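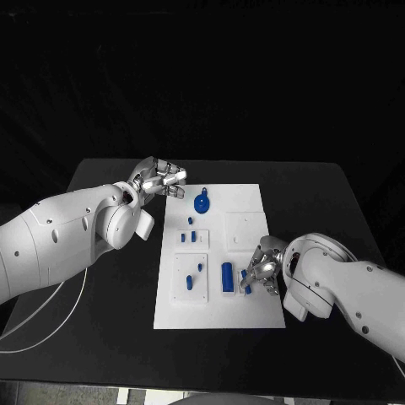
Photo: Reinaldo Paiva / Medberg

Brondodis Board Faults, version 2

README

This release holds the recordings affected by the right-hand grip fault in June, together with the ordinary runs made on the same bench before it. It replaces version 1, which mixed the two and should not be used for training. If you still have a copy, delete it and check anything you trained on it.

Contents

There are 400 episodes. Of these, 219 carry the fault flag and the rest are normal. Each episode covers one attempt to move a blue part on the white task board with two arms and two multi-fingered hands. The parts include short pegs, a medium peg, a large cylinder, a round gear-like piece and a small piece that sits in its own white holder. The holder stands immediately to the right of the cylinder, and most of the trouble happened there.

What went wrong

The right hand's controller reported zero fingertip force while the fingers were closed on a part. The grip routine read that as a missed grasp and kept closing. On a peg in the open this usually did little harm, but on the piece in the holder the hand levered it sideways against the holder wall. The arm then tried to lift. Twice the board itself came up off the table at one end before the arm's torque limit tripped, and on the second occasion the operator, Amnuay Thaweesak, had already hit the stop.

We were slow to find it. The force channel didn't drop out. It kept sending packets on time with a valid checksum and a value of zero, so the watchdog was satisfied. Our log viewer also hid channels that stayed flat, to save space on the screen, and that setting had been left on for months.

The cause was a worn connector at the right wrist. Under certain wrist angles the sensor line opened and the Billik driver filled in the default value. The left wrist was opened up and inspected at the same time and showed no wear. Both connectors were replaced anyway.

Changes made on the bench

The driver now marks a reading as invalid when the sensor line is open, and the grip routine stops on an invalid reading. Closing travel is capped per part. The lift will not start if the commanded and measured finger positions disagree by more than the tolerance in limits.yaml. The flat-channel setting has been taken out of the viewer.

Nobody reaches over the table while the arms are powered, including to straighten a part that has tipped. Press the stop, wait for the brake light, then go in. This was already the rule, but it was being skipped for small corrections between episodes and that is how the first lifted board nearly caught a hand.

Files

episodes/ has one folder per attempt, with head camera video, joint positions, finger positions and force.
labels.csv has the part, the outcome and the fault flag.
limits.yaml has the new limits. The old ones are in limits_old.yaml for comparison.
notes/ has the operators' remarks, lightly edited for spelling.

Known problems

The fault flag was set by hand from video and finger positions, and the start time may be out by up to a second. Force values for the right hand in flagged episodes are not real measurements and must be masked. A handful of normal episodes may contain very short dropouts we didn't catch. Part colour is no help in telling pieces apart, as the movable parts are all blue. Board position was not fixed between sessions, so do not assume a constant offset.

Use

Suitable for fault detection and for testing grip routines against bad force data. Not suitable as demonstrations of good behaviour unless you filter to the normal set.

Corrections go to Reinaldo Paiva through the Medberg issue tracker. Please include the episode folder name.

Related items

Brondodis Board, clean set
Billik driver: changes to sensor defaults
Troncoso wrist connector replacement guide
Stop button checks before each session
Viewer release notes, June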